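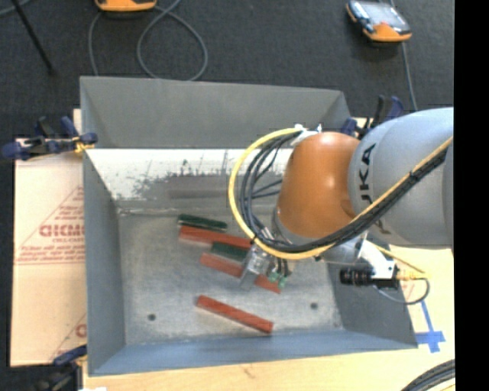 Esi Nartey
Is a hand-finished print worth anything more than a plain print? I've been looking at a figure painting by an artist who shows at the Marano gallery in Clurkcombe. The original is $2090, which is out of the question for me. The gallery also sells an edition of 200 on canvas. The plain ones are $80 each, and the "embellished" ones cost a good deal more because the artist goes over parts of them with a brush. The sales pitch is that the added paint brings out the tension between the red dress and the green river. I don't buy it. Dark green and reddish orange show each other up anywhere you put them, and the long blocks in that gray metal bin manage it with no brushwork and no statement on the wall. So what would I be paying for? The certificate says "individually enhanced" and gives no details. I asked whether the artist does the enhancing personally and got a paragraph about the soul of the river.

Posted January 10, 2020

Lovisa Haugland
I framed prints for a living for a long time and saw a lot of these. "Hand-finished" has no fixed meaning. It can be an artist spending an afternoon on one sheet, or it can be clear gel dabbed over the highlights by whoever is in the workshop so that the surface catches the light. Both get called the same thing on the certificate.

Ask for these in writing:

Who applied the paint, by name.
Whether it is pigment or only clear gel.
Whether the numbered edition includes the embellished ones, or whether they are a separate run on top of the 200.
What the printer says about the ink and the canvas.

The third one matters more than people think. I have seen "limited" editions come in three sizes, on paper and on canvas, plus artist's proofs, and by then the limit doesn't limit much. If you can visit, look at the print from the side under a lamp. Gel follows the printed strokes in a lazy way and often misses them. Real overpainting changes something, an edge or a color, and you can find it by holding the plain version next to it. A gallery that won't put the two side by side for you has answered the question.

As for resale, I would assume zero for either. Buy the $80 one if you like the picture and spend the difference on decent glazing or a better frame.

Kekeli Acheampong
art is worth what you feel when you look at it. if the river speaks to you then get the enhanced one, you only live once. my aunt has one over her stairs and everybody loves it

Senyo Nartey
Partly agree with Lovisa, but zero is harsh. An overpainted print that the artist signed and dated on the back, with a note of what was done, is at least a thing you can describe to a later buyer. Whether that buyer exists is another matter - I've tried to sell two and kept both.

I'd ignore the wall text completely. The woman on the bank may well stand for longing, but she stands for it just as much on the cheap version.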